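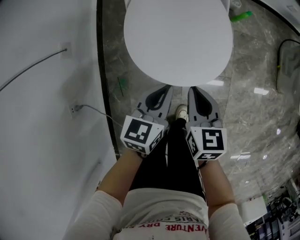 Ticket 2187, opened by me in April, still open. My Lisunbridge sun compass reads wrong in the mornings and fine by noon, and I'd love some help before I take it out on the boat again. It's the reproduction bearing dial, the one with the little pin in the middle and the curve scratched for our latitude. I've been testing it at home, first on the marble floor next to the round white table and then out on the back step, and I get the same error in both spots (so it can't be the floor being off level, which was my first guess!). At 9 in the morning north comes out 6 degrees too far east. By lunchtime it's dead on.

Things I've tried so far: leveling it with a bubble, turning the disc over and back, and swapping the pin for the spare. The spare made it worse, so I put the old one back.

Update, 4:15 pm. Archana Chaudhary on the support desk asked me to measure the pin and send her the batch number off the back. Batch is 879. The pin stands a hair taller than the drawing says it should, and she thinks the curve might be the summer one as well, which would be a bit much for one little disc, but okay.

Update, next morning. Wekesa Swai wrote back and says batch 879 did ship with mixed discs. He's mailing me a spring disc and a shorter pin. I asked if I could just file the old pin down while I wait and he said sure, go slowly, and check it against noon each time.

Filed it. Now 2 degrees off at 9, still good at noon. Much better! Leaving this open until the new disc gets here.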